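Rapport de projet, deuxième semestre
Le papier kraft, emballage modeste et bavard

1. Pourquoi ce sujet

Notre groupe devait choisir un matériau « du quotidien ». Le verre était pris, le béton aussi. Restait le kraft, que nous avons adopté en février avec un enthousiasme mesuré. Le mot vient de l'allemand et signifie « force », ce qui fait beaucoup pour un sac à baguettes.

2. Fabrication, en bref

Le bois est réduit en copeaux puis cuit dans une liqueur à base de soude et de sulfure de sodium. La lignine se dissout en grande partie, les fibres restent longues, et le voisinage profite de l'odeur. Sans blanchiment, la feuille garde sa couleur brune, que le commerce a fini par vendre comme une preuve de vertu.

3. Enquête

Nous avons interrogé 109 clients de la coopérative Cutgate sur deux sachets de thé en vrac, identiques à l'emballage près : l'un en kraft, l'autre en papier blanc. Une nette majorité a jugé le premier « plus naturel ». Plusieurs ont même trouvé que le thé y sentait meilleur - les sachets étaient fermés.

La papeterie Arkholm, contactée pour connaître ses volumes, nous a envoyé son catalogue de Noël. Nous l'avons lu. Il est imprimé sur papier glacé.

4. Limites

Un seul magasin, un seul produit, et des enquêteurs qui avaient très envie de rentrer chez eux. La question 2 était par ailleurs mal tournée : « Aimez-vous le kraft ? » a été comprise par certains comme une question sur le fromage.

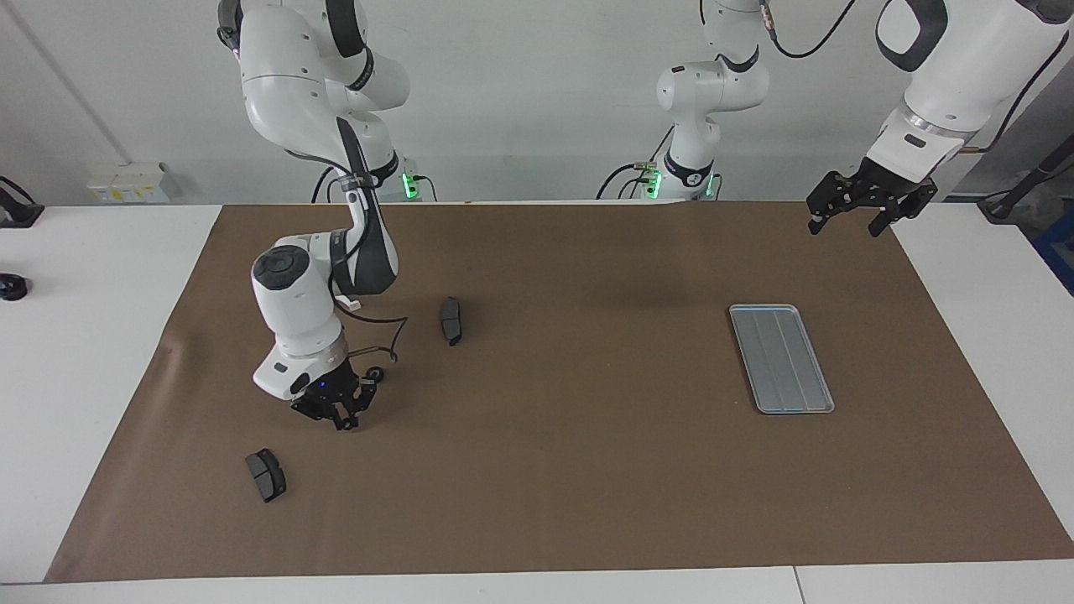
5. Suites possibles

Refaire l'enquête chez Clorkham, où l'on vend surtout des vis, et comparer. Il faudrait aussi peser les sachets, ce que nous avions prévu avant de découvrir que la balance était réservée jusqu'aux examens.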